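Data Collection Support
Ticket: Episodes rejected at ingestion, plate racking task, Tustley station
Status: Resolved
Priority: High
Opened: May 2024
Component: Recording client, episode validation

Summary

The Tustley station reports that a large share of teleoperated episodes for the plate racking task are being rejected by the ingestion service at Trirkbridge. Of 1,948 episodes submitted under the current task version, 905 were returned with the status "incomplete: right arm action stream." The operators concerned had marked all of these episodes as successful at the time of recording.

Impact

The delivery of the plate racking set to the training group is on hold. The station has been asked to continue recording at a reduced rate until the cause is known. Rejected episodes are to be kept on local storage and must not be deleted or uploaded again under a new episode number.

Task definition

The operator controls both arms from the leader station. Plates are to be picked up from the table one at a time and placed upright between the pegs of the dish rack. Either arm may be used for any plate. An episode begins when the operator presses the left pedal with both grippers open and ends when the pedal is pressed again. The position of the plates is changed between episodes according to the layout sheet; the rack remains in the middle of the table.

Initial report from the station

Rejections were first noticed after the recording client was updated to the Tuletti release. Playback of the rejected episodes in the local viewer shows no missing video. The joint positions of both arms are present from the first sample to the last. The commanded positions of the right arm, however, contain gaps, most of them in the opening part of the episode. The left arm is not affected.

The station has carried out the following checks without result:

Restarted the recording client and the leader station.
Exchanged the right leader arm for the spare unit.
Confirmed that free disk space was above the required minimum.
Repeated the arm calibration and saved the new file.

The layout in use has the blue plate to the left of the rack and the pink and green plates to the right, with the rim of one slightly over the other. Operators generally take the plates on the right with the right arm, so the gaps fall in the portion of the episode that matters most for training.
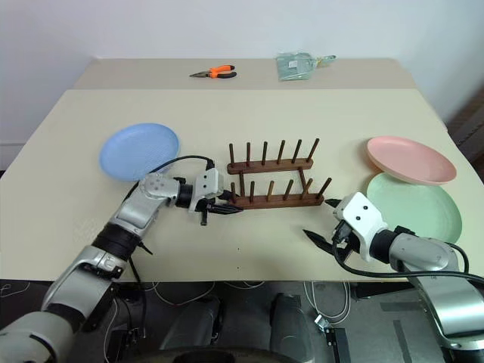 Issa Mahasneh replied that the overlapping plates should remain in the layout sheet whatever the outcome of this ticket, as the current policy performs poorly on them and the training group had specifically requested more such examples. He asked that the affected layouts be recorded again first once a correction was available, and that operators not separate the plates by hand before starting.

First response, support

The layout will not be changed. Please send the client log and the raw files for 40 rejected episodes and 40 accepted episodes, taken from the same shifts where possible. Please also state whether the operators wait for the ready tone before moving the leader arms.

Station response

Files have been placed in the shared folder. Operators report that they begin moving as soon as the pedal is pressed. The written procedure does not mention the tone.

Analysis

The logs show that the updated client opens the two action streams in sequence, left arm first. On this station the right stream opens late, and commands issued before that point are sent to the arm but are not written to the file. In the accepted episodes the operator happened to begin with the left arm or paused before moving. Later gaps, found in a small part of the sample, have the same origin: the client closes and reopens the right stream when its buffer is full.

Resolution

1. Both action streams are now opened before the pedal is accepted. A patched client was installed at Tustley.
2. The buffer for the right stream has been set to the same size as that of the left.
3. The station procedure has been amended. Operators are to wait for the ready tone before moving either leader arm.

A test run of 100 episodes was recorded with the patched client, using the same layouts. All were accepted by the ingestion service.

Rejected episodes

Commanded positions cannot be recovered for the 905 rejected episodes. They have been moved to the Sfeir archive with the label "observation only" and are excluded from the imitation set. The training group may use the video and joint positions for other purposes on written request. The archive copy will be retained until September.

Ticket closed with the agreement of the station. Any further rejection with the same status should be reported as a new ticket that refers to this one.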